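Ticket: canvass returns vanishing after sync (Plarnby desktop and phone)
Opened by: Kenza El Sherbiny
Opened: 26/07/2021
Status: open, waiting on customer

Hello again, me with the by-election. I'm running the doorstep side for our candidate in Zerouali ward and we use Plarnby for the electoral roll, the walk sheets and the voting intentions people give us at the door. It's been fine since January, when we moved everything over from an old spreadsheet, so please don't think I'm one of those people who hates every new thing!

The trouble is this. I loaded the new roll for the ward, 1,206 electors, and the import said it had finished with no errors. Then I sent the walks out to the phones, everyone went off knocking, and when the phones synced back in the evening 162 of the voting intentions had gone blank. The names are there, the addresses are there, the little tick that says "contacted" is there. Only the answer has gone. As you can imagine my canvassers weren't thrilled (one of them had done the whole of the hill in the heat).

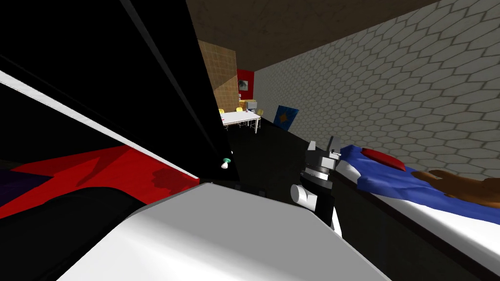
Simulated view: the right-hand gripper, open and empty

What I've tried so far. Logged out and in on the desktop. Logged out and in on two of the phones. Took a backup before touching anything else – I've learnt that one the hard way. Exported the contact history to see if the answers were hiding in there, and they are, for some of the streets! Hill Lane shows "Firm" and "Leaning" in the export exactly as it should, but on screen it's a row of dashes. Chapel Row is blank in both places, so that may be a separate problem or it may be the same one being ruder.

I also looked at the electors who've gone blank to see what they had in common. It isn't age, or postal votes, or which phone was used. The nearest I can get is that they nearly all have a new elector number on the fresh roll because the polling district was split in two.
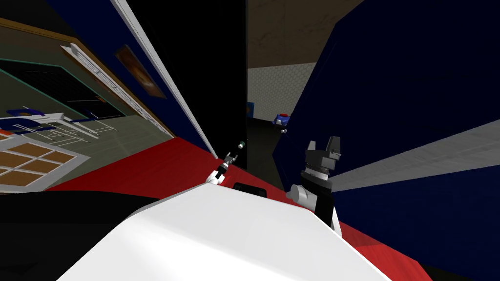
Both arms, with the room on a steep tilt

Added later the same evening: I did a test with a pretend elector. Put her in the old polling district, gave her a voting intention, moved her to the new one and synced. Blank. Moved her back and the answer came back too. So I'm fairly sure it's the split that does it, and I'm rather pleased with myself for finding that before supper.

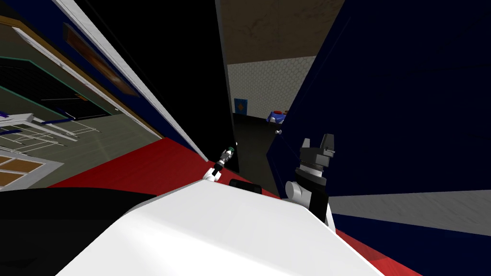
Lemlem Demissie replied that the answers are stored against the elector number, so a split district leaves them attached to the old one, and that there is a "match by name and address" box on the second import page which ought to carry them across. Please would I restore the backup, tick the box, import the roll again and hold off syncing any phones until the desktop had finished.

Right, done, and thank you, that was quick. I restored, ticked the box and ran the import, and it took ages, but Hill Lane is back in full and so is most of the estate. Chapel Row is still blank. I've had a look and the addresses there are written differently on the new roll ("Flat 2, 14" has become "14B"), so I suppose it can't match them. Could you match on name only for one street, or am I typing those in by hand from the paper?
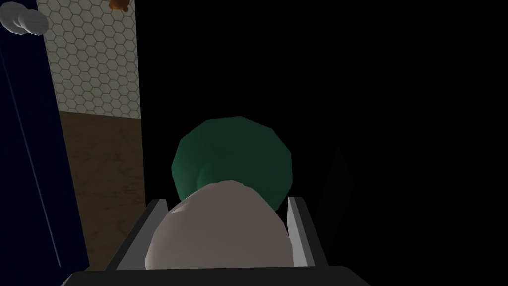
One more thing while you've got the ticket open, and it's the walk sheets this time. Since the import the printed version has squashed the address column, and the long ones run right up against the notes box with no room to write. I've tried landscape and I've tried a smaller typeface, and Wael Bensaid tried it on his printer and got the same. We've got 2,000 leaflets to deliver off these sheets as well, so I'd love to have it sorted before I print the next batch.

I'll leave the phones switched off from syncing until I hear from you about Chapel Row. The backup is saved under "before split" if you want me to send it over.

Kenza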